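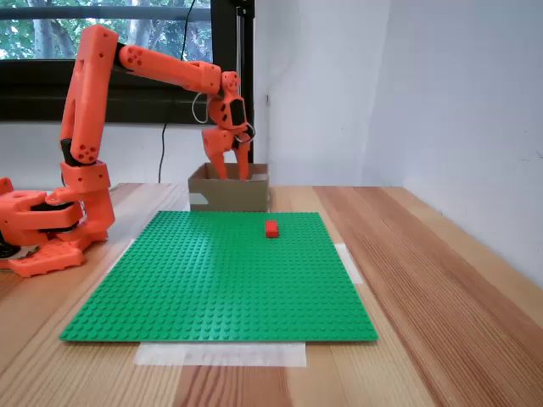

Small Pets Team, Rellow Animal Welfare

Progress report to the Buklow Fund, 8/5/24

The grant paid for care packs for families who adopt guinea pigs and rabbits. We have given out 200 packs so far and spent $3,118. Hay was the largest cost – prices at Ramalho went up after our first order.

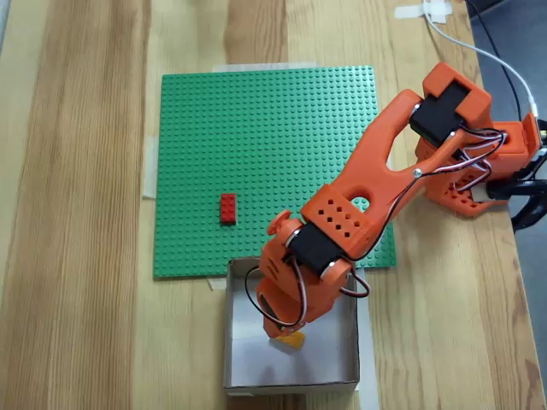
Cage cleaning is still the weak point in our follow-up calls. Most families change the bedding but leave the water bottle and hay rack for too long. The new care sheet covers both. The Amlow branch will get up to 20 packs next, and the rest go out by December.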